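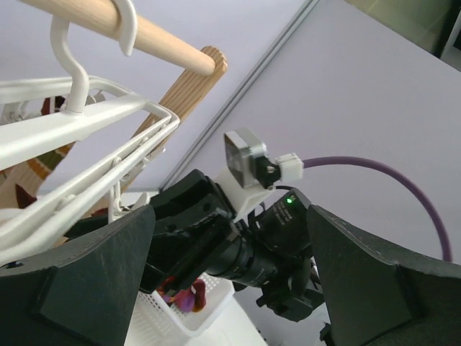 Posted by the site owner, writer and sole maintainer of Neddale Notes
24/12/2025

The sidebar has been rebuilt. It had grown to eleven blocks over the years, and on a phone all of them were pushed below the comments, where the logs show almost no one reached them. Two have been kept: the search box and the archive list.

The archive list used to be one line per month. It is now one line per year, and each year opens to show its months. The oldest entry is still April, the month I moved the blog off Tramora. Posts from before the move were imported without their tags. I have retagged 51 of them by hand and will get to the rest when I can.

The blogroll has its own page now, linked in the footer. Dead links were removed. If your blog was on the list and is gone, the address returned an error on two separate checks, so send me the new one.

The visitor counter is gone too. It loaded a script from Laltono on every page and added around 50 kilobytes for a number that counted my own visits.

Body text is set in Serrano, one size larger than before. Line length is capped, so wide screens will show more empty margin. Code blocks scroll sideways and no longer wrap.

The feed address has not changed. Some readers may show the last few posts as unread, as the post IDs were rewritten during the rebuild. Marking them as read once should clear it.

Known problems: the search box ignores anything inside quotation marks, and comment dates on old posts are shown in the server's time zone. I plan to fix the first one next. The second needs a change to the database, and I want a full backup on a separate disk before I touch that.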